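From: Afia Tsikata
Date: October 11, 2025
Subject: Re: mail merge dropping the leading zeros

Lumturie Milošević wrote:
> I've got 700 names in the sheet and the merge works, but every membership
> number that starts with a zero loses it in the letters. Do I really have to
> retype them all?

Hi Lumturie,

No, please don't retype anything! I had the very same thing with the Zullow list last October and wasted a whole evening on it. The numbers are fine in your sheet, the zeros are only there as formatting, and the merge ignores that.
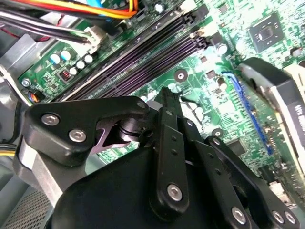

What I do now is add a spare column next to the numbers and put =TEXT(B2,"00000") in it, then fill down and merge from that column instead. Change the zeros to however many digits yours have — mine are five.

Try it on the first 20 rows before you print all 700 (ask me how I know). And does anyone still have the Petkov label template? Mine went with the old laptop.

Afia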